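Notes on the Kitchen Arm Build, Entry 14

This entry records the state of the kitchen arm project as it stood at the end of May. Readers who have followed the earlier entries will recall that the work is divided between the simulation, which I maintain at home, and the physical bench, which is kept at the Grurnham shared workshop. The present entry concerns the simulation almost entirely.

The project has one stated purpose, and it has not changed: an arm mounted near a kitchen counter should be able to open a drawer, take out a utensil, and place it where a person has asked for it. The members of the workshop approved bench space for the project on the condition that every motion be run in simulation before power is applied to the real joints. I agreed to that condition readily and continue to observe it.

The kitchen model was rebuilt this spring. The previous version had flat gray surfaces throughout, and the vision software, which I call Warura, learned to depend on them. The new version has brick, marble, wood flooring and a full electric range beside the working drawer. The range takes no part in the task. It occupies space that the arm must learn to stay out of, and several early motion plans passed straight through the oven handle.

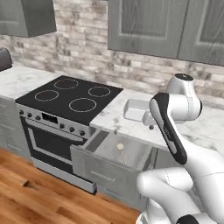 The drawer remains the most difficult part of the model. In the first month its slide was given too little friction, and a light touch on the handle would send it to the end of its travel. Wendell Dunleavy, who builds cabinets at Grurnham and has been generous with his time, lent me a sample drawer and a spring scale. I measured the pull at several positions and entered the values by hand. The simulated drawer now resists at the start, moves evenly through the middle and stiffens again near the stop.

A second difficulty was contact. When an item lay against the side wall of the drawer, the physics engine would occasionally push it through the wall and onto the floor. The remedy was to thicken the collision walls while leaving the visible walls as they were. This costs a little interior space. I consider the exchange acceptable, although it does mean that the gripper must enter closer to the center than it would in a real kitchen.

The results of the latest overnight batch are as follows. The batch consisted of 500 runs, each with the utensil and the countertop items placed at random. Nine runs ended in a fault, all of them at the wrist joint, where the controller asked for a rotation beyond the permitted range. The remaining runs finished without a fault, which should not be read as success at the task. I have yet to score them. Across all batches since the rebuild, the log now holds 3,977 runs, and scoring them by eye is no longer practical.

For that reason a scoring script, Trarnis, has been started. It reads the final position of each item and compares it with the requested one. It does not yet handle items that come to rest at an angle against a cabinet face or a drawer front, and it marks these as missing. The wrist view is saved with every run so that such cases can be checked by a person.
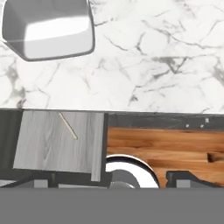
Lighting is the next matter to be addressed. Bright reflections on metal and glazed surfaces still confuse the edge detection, and I have been reluctant to remove them from the model, as the workshop kitchen has a large window and a steel sink. Yu, the small calibration tool described in an earlier entry, will be extended to vary the position and strength of the main light between runs. Wendell has suggested covering the window instead — a reasonable proposal, and one I may return to if the first approach fails.

Work on the physical bench has been limited. The base plate has been drilled and bolted down, the power supply is mounted beneath the bench, and the emergency stop has been moved to the front edge at the request of other members. The wrist cable is still too short and a replacement is on order. No powered motion will take place until the rotation fault is understood and corrected.

The revised joint limits will be posted with the next entry, together with Wendell's drawer measurements, which two readers have requested. Anyone with experience of modeling soft-close slides is invited to write to me at the usual address.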